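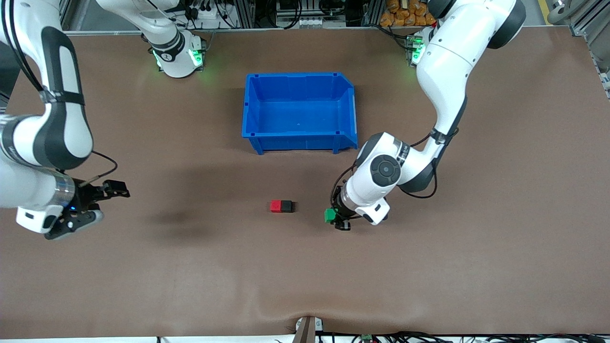 Entries for the Weltby Forest Trial closed at the end of September, and the organisers have now confirmed that 58 crews will take the start. The event is open to four-wheel-drive vehicles in three classes, and it returns to the valley after a year in which it could not be held, the landowner having withdrawn permission for the upper tracks while felling was in progress.

I have attended the trial as a competitor, a marshal and a spectator, and this year I shall be sitting in the navigator's seat again. What follows is a summary of the regulations as they now stand, together with a few observations for those who have not entered before.

The classes

The Standard class is limited to vehicles in road trim. Tyres must be of a pattern on sale to the public, and no winch may be used within a timed section, although one may be carried. The Modified class permits locking differentials, raised suspension and a single electric winch. The Open class has few restrictions beyond those relating to safety, and it is here that the purpose-built machines will be found. The Valentini crew, who won the class on their last appearance, have entered once more with a shortened chassis and a new rear axle.

A word on weight is in order. The regulations no longer set a minimum for the Standard class, and several entrants have taken the opportunity to remove rear seats and trim. The scrutineers have stated that this is acceptable provided that all seat belt mountings remain in place. Any crew in doubt should write to the secretary of the meeting before travelling, as decisions made at scrutineering are final.

The route

The trial is run over 5 stages, all of them within the forest boundary. The first two are short and are intended to separate the field before the longer sections on the northern side. Stage three crosses the stream at Tomley, where the ford has been rebuilt with stone after the winter floods. I walked it in August and found the approach a good deal steeper than before - drivers who remember the old line should not rely upon it.

The fourth stage is run after dark. Auxiliary lamps are allowed in all classes but must be switched off on the public road between the forest gate and the service area. The final stage starts at 8 a.m. and finishes beside the sawmill, with crews setting off in reverse order of their overnight positions.

Penalties are counted in points. A missed gate costs 600, which is enough to remove any crew from contention, and a touched marker costs considerably less. At the last running the winning crew in the Modified class finished with a total of 1,269 points, having missed two gates in the night stage. That a score of this kind was sufficient to win says a great deal about the conditions.

Preparation

Our own vehicle is an elderly pick-up with a long history of gearbox trouble. The transfer case has been rebuilt over the summer by Hundus, who also supplied the recovery points and the underbody plates. The front springs have been replaced and the air intake has been raised to the level of the roof. We remain in the Standard class, chiefly on grounds of cost.

New entrants are advised to bring more drinking water than they expect to need, two rated recovery straps and a paper copy of the road book. Mobile telephone coverage in the valley is poor. Fuel is not available on site, and the filling station in Weltby closes at 6 p.m.

Spectators

Admission is free, but vehicles must be left in the lower field and the forest tracks are closed to visitors' cars throughout. The best viewing is at the Tomley ford and on the bank above stage one, both of which can be reached on foot. Dogs must be kept on a lead. Spectators are required to stand behind the tape at all times and to follow the directions of the marshals, in particular where winches are in use.

Provisional results will be posted at the service area after each stage. I intend to publish a full account of our own performance once the gearbox has been inspected.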